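Notebook, bedroom tidy sheets
3/13/23

Carried on with the bed surface today. The desk and the floor are written up on the February pages and I won't repeat them. Same rule as before: whatever is on the bed gets sorted into keep, bin, recycle or back to the kitchen, and the sheet is left on until the last thing is off it.

Sheet is the checked one, reds and greens and oranges with the thin dark blue stripes. It is harder to work on than the plain one. Small things get lost against the checks and clear things more so. I have asked before for the plain one to be kept for sorting and will ask again. Page 200 has the note on this, under Golter.

Pile in the middle for this round: two drink cartons, a clear plastic bottle with a red cap, a packet of tissues, the navy case. Nothing heavy. The cartons are fruit milk drinks, one grape and one strawberry, and the grape one is Mengniu.
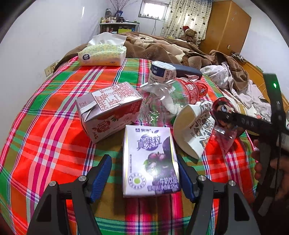 Order matters more than I gave it credit for last time. If the bottle goes first the things next to it tend to roll or slump into the dip, and then you are picking them out of a fold. Cartons first, bottle second, small things last. I'd like everyone to use that order on the bed until we have a reason to change it.

Cartons: check for weight before deciding. Full ones go back to the kitchen shelf, empties are flattened and go in the Wokora crate. Straws stay on full cartons. If a straw has come off, put it in the kitchen drawer, not in the crate. Found three in there in February.

Bottles: empties go in the crate with the cap on. Leave the label alone, we spent far too long peeling them on the desk round and the collection takes them either way. Don't squash them on the bed, the noise carries and they spring back anyhow.

Tissues: keep, bedside table. The packets are light and slide about on the sheet, so put them straight in the drawer.

Case: keep. Goes on the shelf with the other cases. Don't open it during the sort. Contents are a separate job and have their own sheet.

Labels. The Lecomte roll is nearly done. Box says 300 to a roll and the last number I wrote was 2953, so start the new roll at 2954 and carry on. Please don't go back to 1. The Divent ones don't stick to waxy card, try them on the shelves if they need using up.

To do:
Ask again about the plain sheet.
Second crate for the landing, the one we have fills too fast.
Copy the order (cartons, bottle, small things) onto the card inside the door.
Checked sheet to the wash when the bed is clear, pillowcases with it.
Wardrobe floor next. Bring the torch.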